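Course Handout 6: Dressing and Clearing a Small Display Table

Module: Temporary Interiors and Event Rooms
Prepared by Nazma Weerasinghe. Practical sessions supervised by Ciarán Buckley.
Issued Dec 19, 2024

Read before the practical. The handout covers the surface, the placement of three small objects on it, and the condition of the floor and room nearby. Fabric care was treated in Handout 4 and is not repeated.

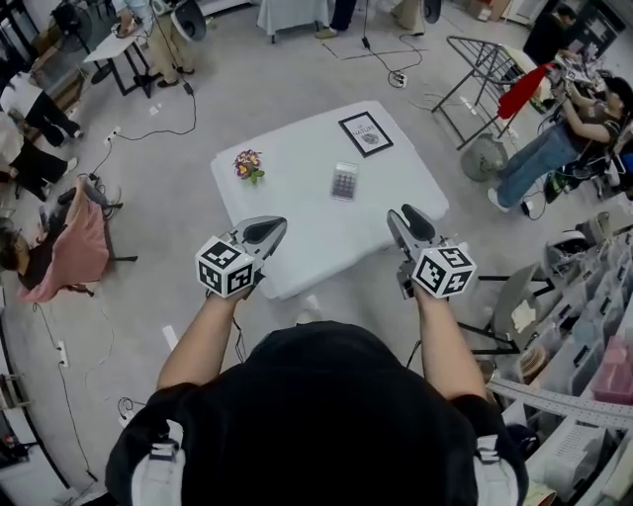
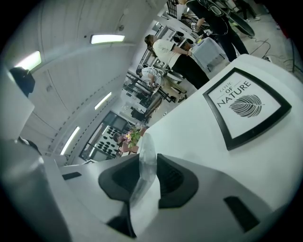
1. Terms

Ground: the covered surface on which objects stand. In this unit the ground is always a white cloth.

Upright: any object taller than it is deep, read from the front. A framed print is an upright.

Soft object: an object with an irregular outline, such as a potted flower arrangement.

Flat: an object with a low profile that is seen mainly from above. A calculator, a closed notebook and a tray are flats.

Approach: the side from which most people first see the table. One table may have two approaches. If it does, mark the main one on the plan with an A and the other with a B.

Clear margin: the strip of cloth between the outermost object and the table edge.

2. The ground

The cloth goes on before anything else enters the area. Center it by the fold lines, then correct the drop at the corners. Smooth from the middle outward with the flat of the hand. Do not pull from a corner, as this moves the center and the drop has to be set again.

A white ground shows creases, lint and shadow more than any other. Under ceiling fluorescents the shadows are short and soft, and a low crease may not be visible from the working side. Check from the approach, at standing height, and again with the eyes level with the tabletop.

If the cloth is clipped, the clips go under the edge on the side away from the approach. Clips are not used on tables that will be reset more than once in a session.

3. Three objects

The standard exercise uses one upright, one soft object and one flat. The upright goes toward the back. The soft object goes to one side. The flat goes in the middle or slightly forward of it, square to the front edge.

Framed print. A thick black frame on a white cloth has the strongest contrast on the table and will be seen first. Set it before the other two objects and do not move it afterward. A print with lettering must be readable from the approach. In the practical the lettering is NATURE, with the smaller words LOVE OF over it and a line-drawn leaf beneath. The small lettering is lost at a distance, so judge the position by the large word.

Potted flowers. Turn the pot until the fullest side faces the approach. Pink, purple and yellow blooms of similar size can read as a single mass from across a room. Separate them by rotating the pot, never by bending stems. Leaves may overlap the line of the frame but should not cover any lettering. Lift by the pot, with support low on both sides.

Calculator. A gray calculator is a weak object on a white ground. It gains weight from alignment only. A few degrees of rotation is visible at once, since the grid of buttons repeats the error in every row. Lift it and set it down again to correct the angle. Pushing it drags the cloth.

4. Order of placement

4.1 Cloth on, drop checked.
4.2 Upright placed and read from the approach.
4.3 Soft object placed, pot rotated.
4.4 Flat placed, squared to the front edge.
4.5 Clear margin checked on all four sides.
4.6 Second reading from the approach, no contact with the table.

Clearing runs in the reverse order. The cloth is folded toward the center so that pollen and soil stay inside it.

Students working in pairs sometimes divide the table into halves. This is permitted for clearing. For placement, one student handles all the objects and the other stands at the approach and gives directions. Directions are given from the placer's point of view: "your left," "toward you," "away from you."

5. Sight lines beyond the table

An arrangement is read together with whatever is behind it. Include on the plan any display case, window, fan, second table or light stand within the sight line. Dark trim behind a dark frame weakens the outline of the frame. A patterned panel behind flowers breaks up the outline of the leaves. If the background cannot be changed, change the approach by turning the table, then repeat steps 4.2 to 4.6.

Seating is also part of the sight line. Chairs draped with colored cloth compete with blooms of the same color. Pink is the usual case.

6. Floor

Power strips and their cords are to be recorded on the plan before the table is moved. Draw the strip as a rectangle and the cord as a single line, including its slack. Floor sockets are drawn as a small square.

Cords should run along a wall or beneath the draped side of a table. Where a cord must cross open floor it takes the shortest line and is covered. No table leg stands on a cord. The drop of the cloth hides the legs, so lift the hem and check each one separately.

Keep a walkway of 40 inches on the working side. People seated along the wall count at the full length of their extended legs.

7. Written work

Submit one plan and one elevation, with the approach marked. Add a note of no more than one page on the position of the upright, stating what was tried first and what was changed. Plans without cords will be returned unmarked.

The Clivum room and the Tometti room have different ceiling lights. State which room was used. Groups in the Vetden annex should follow the cord layout posted there in October until a new one is issued.

Questions on sections 2 to 4 go to Ciarán Buckley during the practical. Questions on marking go to Nazma Weerasinghe by written note.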